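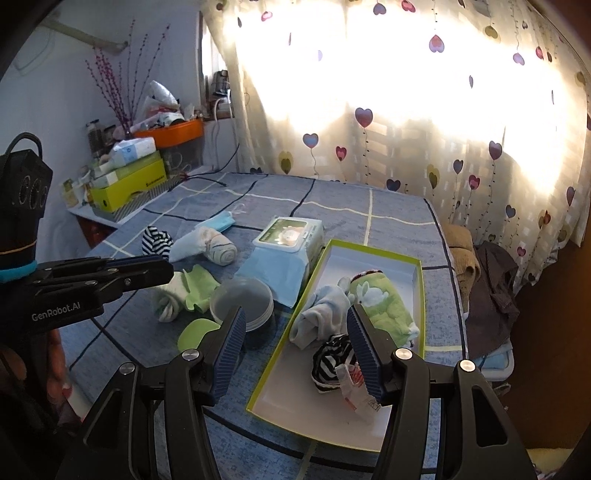

Sorting socks into a box lid with the hand-held grippers.

Sukprasert Laundry Services is looking for home trainers

Our folding and sorting hall in Curnard will receive its first robot arms in September. Before this, the arms must learn from people who know the work. We search for 3 persons to do household tasks with a pair of hand-held grippers, mostly with socks, small clothes and towels.

You work in your own home, on the bed or a table, and you can choose your hours. We need 40 hours from each person. The pay is 900 baht for each session, and a session is never longer than one morning or one afternoon.

Who can apply: adults with steady hands and some patience. Experience in a laundry is welcome, and present staff of the sorting hall will be asked first. Please tell us if you have pain in the wrist, because the grippers become heavy after a while.

Many colleagues have asked what happens with their jobs. The arms will take over the sorting of small pieces at night. The night team moves to day shifts in repair, checking and customer returns, with the same base salary. The night allowance will stop, and the talks about this are still open. Theerawat Ongart answers questions from staff.

To apply, write some lines about yourself to Ketsara Limsakul, Room 523, Kolow Building, or leave your letter at the front desk.

Posted Mar 21, 2018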